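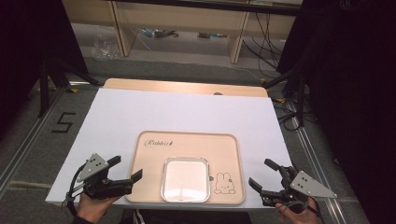 Put the money in the linkage

Most home gripper builds I have reviewed spend the budget in the wrong order. The builder buys a motor, then a motor driver, then a better motor, and prints the fingers on the last evening from whatever file came up first. My view is that a hand-held gripper should be built and used by hand for a month before anyone orders an actuator. The human wrist is an adequate arm. It costs nothing and needs no calibration.

Our pair is called Vultavus, after the first version, which Stelios Athanasiadis drew and which could not hold a spoon. The current version is a parallel linkage with short blocky fingertips, and each hand works one unit. The test objects are household trays and small dishes on a white board. Rounded corners and shiny surfaces are enough to expose most faults.

The first fault is play. A printed hole running on a steel pin feels fine when it is new. After 236 open-and-close cycles on our second prototype, the tips no longer met along a straight line, and a thin object rotated when it was gripped off center. We measured the slop with a feeler gauge and argued over whether it mattered. It mattered on anything narrower than the tip.

Bushings fix this. They are cheap, they press in with a vise, and they can be replaced. Kyriakidis, the hardware shop in Proltley, sells them loose in packs of 20. I would put bushings in every moving joint before I spent anything on sensing. A sensor mounted on a loose linkage reports the looseness with great precision.

A rim is a good test of the result. A polished rod offers a narrow contact line, and it curves away at each corner, so the tips have to close square to it or it will tend to roll. Grip a straight run first, then try the same thing next to a bend.
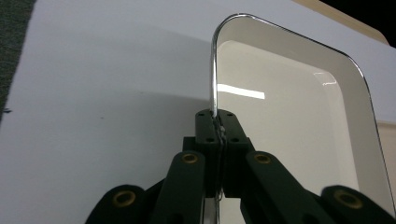
Compliance belongs at the fingertip

The second fault is hard plastic against hard plastic. Builders tend to answer a slipping grip with more force. More force bends the linkage, and the bent linkage moves the contact point, which brings back the slip with a higher load on the pins.

A dark textured foam on the inner faces does more for a tray edge than a doubled squeeze. It spreads the load and it tolerates a few degrees of misalignment. It also wears. Antigoni Gavalas keeps hers until the texture goes smooth, and I replace mine at roughly 30 hours of use. We have not settled which of us is wasting foam.

There is a fair objection. Foam makes the closing position vague, so anyone who wants to estimate the width of an object from finger travel will get a softer number. For that purpose, bare tips are the better choice, and I would keep a set. For picking things up and putting them down without dragging them across the board, I would use foam every time.
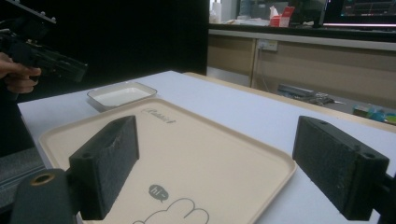
Istongate Shared Workshop, Gripper Bench Group

The case against my position comes from members who want to see something move by itself. I understand it. A motor is a visible result, and two people pinching trays by hand is not much to show at the December open evening. But a motor hides information. When a joint binds, the hand feels it at once, while a servo simply draws more current until somebody looks at the log.

There is also the matter of the second unit. Single-hand builds dominate the shared drives, and I think this is a mistake. A wide tray held from one side puts a twisting load on the wrist. With two units facing each other, the load is split and the awkward question becomes timing – which side lifts first, and how far the other may lag. You can learn that by hand in an afternoon.

My proposal for the bench is modest. Any new design gets 64 hand-operated lifts, logged on paper, with the tip gap checked before and after. If the gap has changed, the joints get reworked before the motor drawer is opened. Stelios wants the trial repeated with bare tips and I have agreed to that, provided he cuts the foam off himself.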